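Pulled the dahlia tubers out of the crawl space this morning. 24 went in back in December, packed in wood shavings in milk crates. Going to post how they came through before I forget.

First crate: all firm. A little wrinkled on the thin ones but nothing soft. These were the Irno, the small dark red ones I grow along the fence.

Second crate was worse. Three had rot at the neck. I cut back to clean white tissue on two of them and threw the third one out. Same shavings, same shelf. The only difference is I washed that batch before storing it and didn't wash the first.

So no washing next fall. I'll knock the dirt off and leave it at that.

Somebody asked last year how I tell a dead tuber from a live one. Squeeze it. Firm like a potato is fine. Mushy goes in the trash. If it's hollow and light, also trash. Wrinkled can still grow.

You also need an eye on each piece you plant. A fat tuber with no eye will sit in the pot all spring and do nothing. I don't divide until the eyes show, usually a couple of weeks after they come up into a warm room.

Potting mix this year is the Pamik bark blend. I used the Imetti one before and it stayed wet too long for tubers. Fine for tomatoes, I still have half a bag for those.

One-gallon pots, an inch or two of damp mix on the bottom, tuber on its side, cover it, leave the neck near the top. Then I don't water until I see green. This is where I lost most of them the first year, I watered every other day.

Labels: pencil on plastic tags. Marker fades. I have a whole row of mystery plants from the marker year.

Our last frost is well into May so 1st March is early to be starting. I only pot up the slow varieties now. The rest stay in the crates until April.

Table's cleared for dividing.

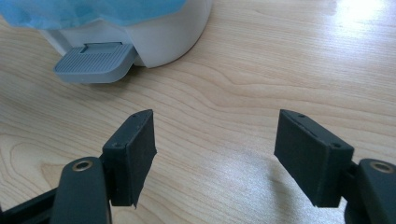

Dividing table, tubers to follow

Knife gets wiped with rubbing alcohol between clumps. I let the cuts dry overnight before they go in a pot.

Pramanik is the one I'm most curious about. Bought one tuber last spring, dug up a clump the size of a football. It has four eyes showing already. Keeping two pieces, the rest go to the plant swap.

Will post again when something sprouts.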